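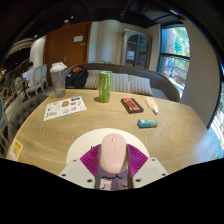
Clearing off a round wood table — what goes where?

gwawr_p
The round table by our door has turned into the place everything lands. Right now there's a pink mouse held in a gripper over it, and on it a shaker bottle, a green energy drink can, a white squeeze tube, a couple of small boxes and a printed sheet. I want to eat at it again. Do you use a tray, or just ban things?

Fourie38
Tray. Mine is 16 inches and when it's full I empty it. Shaker goes to the kitchen every night no matter what.

hurkmont
I disagree on trays. You end up with the same pile plus a tray. I gave each thing a spot somewhere else and it took maybe 20 minutes.

gwawr_p
Where does the mouse go though? I use the laptop at that table.

hurkmont
In the laptop bag.

E. Escobar
Is the QR sticker on the left side stuck right to the wood? I'd take it off before it gets old. Warm the glue with a hair dryer and peel slow. Try a spot underneath first if you don't know the finish.

Fourie38
A little cooking oil works too.

E. Escobar
Not on bare wood, it leaves a dark mark.

Fourie38
Depends on the finish. Mine was fine.

gwawr_p
Leaving the sticker for now. I do like the round white mat, so that stays. Shaker is in the sink. The sheet I still need until September — any ideas for paper?

hurkmont
Clip on the side of the fridge.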